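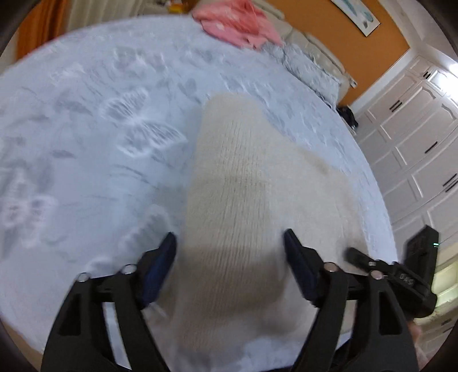

Station 3, bedroom: jaws open over the folded knit.

Household chore readiness check — soft goods
Site: Ovetton. Checked 16 August 2022

[x] Finger pads on both jaws, nothing peeling
[x] Pivot screws snug. Comment: gave each a quarter turn anyway
[x] Jaws open and close by hand without sticking
[x] Indicator light green
[ ] Picks up one layer only. Comment: 5 good grabs out of 14. That is so much better than Rostedcombe! Ribbed knits give the pads something to bite
[ ] Leaves the bedspread alone. Comment: FAIL, quilting gets pinched too. Come in flatter
[x] No pulled threads after the run
[ ] Folds without help. Comment: not yet — first fold is lovely, second one wanders

Can a machine make this bed? No. Can it tidy a knit off it? I'd say we're close, and I can't wait for the October recheck. Guerra pads to be tried next, same knit please.

Filed under: Home Robots > Checklists > Laundry & Linens

© 2022 Gondberg Workshop | Contact | Back to top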